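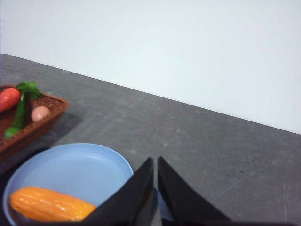

A wicker basket, a blue plate and the play food at the Pumoldale workroom. Photo: Ese Bashir

Pumoldale lab wants 3000 trips to the toy basket

By Chiamaka Shehu
Sat 23 June

SKIRVILLE – The most repeated meal in town contains no calories and has never been eaten. It is a plastic lunch of vegetables and an egg, and since May it has been traveling between a wicker basket and a light blue plate on the second floor of the old Pumoldale building, moved by a robot arm with a person at the other end of the controls.

The project is called Jallura. Its aim is to teach a machine to put away what it is told to put away, wherever the thing happens to be lying. Its method is to show the machine somebody doing it, then show it again, until there are 3000 recordings on the disk. The team was well short of that when this reporter visited, although a bar chart taped to the door was colored in with real optimism.

"People expect the robot to be thinking very hard," said Temitope Osagie, who runs the recording sessions. "At this stage the robot is a puppet. I'm the one thinking very hard, and what I'm thinking is, don't drop the corn."

Each recording starts with an instruction typed on the screen, such as "take the yellow one off the plate." The operator guides the gripper through the job while small cameras take it all in, one of them riding on the wrist. A good run lasts 31 seconds. A bad run lasts longer and is usually accompanied by a word that does not get typed on the screen.

Bad runs are kept, up to a point. Osagie files the ones where the gripper misses and then recovers, on the theory that the model should know what to do after embarrassing itself. Runs that end with a vegetable on the floor go in a folder of their own, which Gyula Kovács, the engineer who will do the training, described as "not small."

Kovács has opinions about variety. In the first weeks, he said, every operator set the basket down in the same handy spot, and the early model learned that spot beautifully. Shift the basket by the width of a hand and it would reach with great confidence for bare tabletop. Now a script tells the operator where everything goes before each run, and at what angle. Operators do not love the script. One of them straightens the basket without noticing, and has to be asked to make it crooked again.

The food was chosen with some care. The carrot is a favorite because of its leafy top, which looks like a fine handle to a person and is a poor one for two hard fingers. The egg is smooth and likes to leave. The yellow vegetable has caused the most paperwork: one operator labeled it corn, another labeled it something else, and for 90 recordings the machine was being taught that these were different vegetables. The label is now "yellow one," by order of Kovács.

The light in the room is kept steady for now, and the blinds stay down. Kovács plans to raise them in the next phase and let the afternoon do what it wants to the shadows. Osagie said she was looking forward to seeing a window.
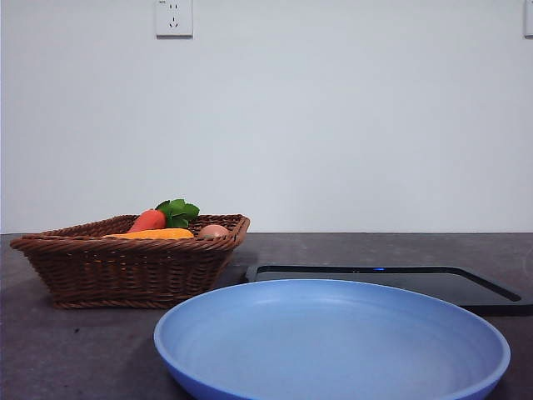
What it is for

The money comes from Sani, the kitchen supply company on the Skirville ring road, which would like a machine that can clear and sort small items in cafeterias. Its founder, Tanko Sani, stopped by last month and asked to try the controls. He needed nine attempts to get the egg onto the plate. All nine were recorded, and Osagie confirmed that they are in the training set.

"I was told my data was valuable," Sani said. "I did not ask in what way."

Real crockery comes later, and real food later still. Kovács would not give a date for either. The current model, trained on what has been gathered so far, manages the carrot most of the time when the carrot is on top and less often when something is lying across it. He considers this normal. More examples of crowded baskets are on the list for next week, along with a second basket and a plate of some other color.

Sessions are open to local residents who would like to try operating, at the usual hourly rate for part-time work in the building. Applicants need steady hands and a tolerance for carrots. Experience with video games is welcome, Osagie said, though the best operator they have had so far is a retired piano tuner who had never held a controller.

RELATED
Sani to close ring road showroom on Mondays
Pumoldale elevator passes inspection
Skirville library adds evening coding class
Letters: What the parking meters want from us
School lunch menu changes again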